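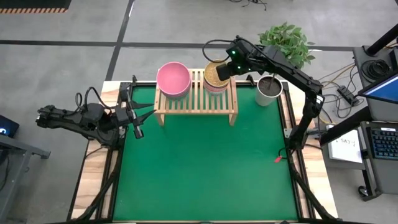 Lecture 7: Learning a Two-Arm Task from Demonstrations

Handout for the Song course, revised 14/01/2020

Last time we ended with a single arm following a recorded path. Today we get to the part of the course I look forward to every July when I start planning it: a policy that looks at the table and decides what to do next. Two arms, one green mat, grain in a container on a slatted shelf and a pink bowl beside it. The task sounds like something from a kitchen, and it is much harder than it sounds.

1. Why grain?

Most of the early results in this field use blocks. Blocks are kind to us. They have a pose, you can write that pose down, and if your gripper is a little off you usually still get the block. Grain has no single pose. It flows, it piles up, it sticks in corners, and the amount left in the container changes how you need to tilt on the next try. So any method that depends on tracking the full state of every object is in trouble from the first second.

That makes grain a wonderful test for learning straight from camera images. We never ask the policy where each kernel is. We ask it for the next motion, given what the camera sees and where the joints are.

2. The setup in symbols

Write o for the observation (camera image plus joint angles of both arms) and a for the action (target joint angles plus two gripper openings). A demonstration is a list of pairs (o, a). The dataset we work with in this course, Plirkden, has 278 demonstrations of moving grain from the container to the bowl, all recorded by people driving the arms by hand.

Plain behavior cloning fits a function that maps o to a and keeps the average error small. You did this in the second problem set for one arm. Try it on Plirkden before you read on! It is worth seeing the result with your own eyes.

3. What goes wrong

Small errors add up. The policy drifts a little, sees an image that no person ever produced, guesses badly, and drifts more. With grain this shows up at the lip of the container, where a tiny change in wrist angle is the difference between no flow and far too much.

The second problem is that people disagree. Some operators bring the left arm in first, some wait until the right arm is over the container. If you average those two habits, you get a left arm that hovers halfway and helps with neither. Draw this for yourself as two bumps on a line with the mean in the valley between them.

4. Action chunks

The fix we study today is simple enough to write on one line. Instead of predicting one action, predict the next 40 actions together, carry out the first part, then look again and predict again. I still find it a little amazing how much this helps — the network barely changes.

A chunk commits the policy to one plan for a short while, so the two habits above get mixed far less. There are also fewer points at which it can react to its own small errors. The price is slower reaction: if the grain starts to pour too fast in the middle of a chunk, the policy finds out late.

5. Results to look at together

We ran each policy for 50 trials under the same starting layout. The Enoven baseline (single actions) and the Mironex policy (chunks) use the same images and the same network size. Look at the logs for both and pay attention to where the failures fall. In the baseline they are spread over the whole task. With chunks they gather around the pour itself, and the reach toward the shelf is nearly solved.

Keep in mind that the starting layout was fixed. Moving the shelf is a different question, and we take it up in Lecture 8.

6. Before next time

Train the chunked policy with three chunk lengths of your choice and plot success against length. Mark the length where the pour starts to get worse.

Read the Plirkden notes on time alignment between the two arms. A lag of a few steps in one arm is easy to miss and will ruin your chunks.

Bring one failed trial that you can't explain. Those make the best discussions — last term we spent a full hour on a single spill.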